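Print this page | E-mail this article

3. What people kept, and why they said they kept it

I should say up front that I never meant to write about old computers. The project started out as a study of household sheds in Flivstead, and I had a tidy little plan to ask people about paint tins and garden tools. Then in the second interview a retired bus driver took me past the paint tins without a glance and showed me a wall of desktop towers, stacked three high, and talked about them for an hour and a half (I had booked thirty minutes). After that I kept asking, and people kept having them.

So this section is about the towers. We ended up with 469 responses to the mail-out survey, and I did 30 longer interviews in people's homes, garages and, twice, in the front seat of a ute because it was raining. Beca Eynon coded the transcripts with me and we disagreed often enough that I've flagged it where it matters. Nearly 300 of the survey households told us they had at least one desktop computer they no longer switched on. I'd expected laptops to come out ahead and they didn't, possibly because a laptop fits in a drawer and gets forgotten, even by somebody filling in a form about forgotten things. Beca thinks our wording was at fault. We asked about things "put away", and she reckons a laptop in a drawer doesn't feel put away to anyone.

3.1 Reasons given

The first reason was nearly always the photos. People believed there were photos on the machine, usually of children, usually from a stretch of years between the last film camera and the first decent phone. Very few had checked. One woman, whom I'll call the Randetti Street grandmother as she asked me to, told me she was sure the christening was on there and had been sure for so long that she'd rather not look. I found that hard to code! Beca put it under "records" and I wanted it under "avoidance", and in the end we gave it both.

The second reason was money, or the memory of money. The family computer had been a big purchase, sometimes on hire purchase, and people could tell me the price to the dollar when they couldn't tell me what year they'd bought it. Chucking it out felt like admitting something. Several men of my father's age used the phrase "still perfectly good", and I started hearing it in my sleep.

The third was parts. This is the one I'd taken for an excuse, and I was partly wrong. Seven of the 30 people I interviewed had opened a case and taken something out of it for use somewhere else, mostly memory or a drive, and they talked about it the way my aunties talk about a good stock pot. Iolo Gape, who let me use his real name and would have been cross if I hadn't, gave me a guided tour of a tower with the side panel off and could name every slot and bay along with the machine each spare had gone into. For him the open case was a pantry. I've borrowed his word for the category, so "pantry keeping" in Table 2 is his and I'd like him to have the credit.

Readers who haven't had the side off one of these may find Figure 1 useful for the terms that came up most in the interviews, especially the green motherboard and the row of black RAM slots running across it.

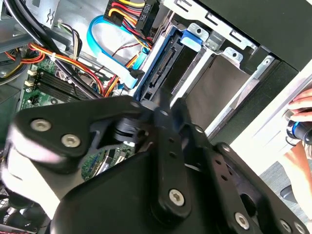 Figure 1. Interior of an open desktop tower, with motherboard and RAM slots at upper left.

3.2 How things finally left the house

Getting rid of a tower was rarely a decision on its own. It rode along with some bigger upheaval: a move, a death, a new carport, a daughter coming home with two kids and needing the spare room. I asked everybody who'd let one go what had happened that week, and hardly anyone began with the computer.

Where it went depended on who was driving. The council drop-off in Flivstead opens mornings only, which rules out most people with jobs, and the next closest option is the Dasov depot on the highway. It takes anything with a plug and charges by the boot-load. Some people resented the charge more than they'd resented years of tripping over the thing. Others passed their machines to Abdel Hamid, whose repair bench behind the hardware shop was mentioned so often that I went along in November to introduce myself. He was generous with his time, and he told me he wipes every drive in front of the owner if they'd like to stay and watch. Most of them do stay, he said, and a fair few go quiet.

I don't want to lean too hard on that last bit, as it's one man's account. It does sit comfortably beside what I heard at kitchen tables, though, and I come back to it in Section 5, where the survey answers on grief and clearing out are set against the disposal routes.

This site uses cookies to remember your reading preferences. Accept | Manage settings

Contact the editors | Copyright remains with the authors | Back to top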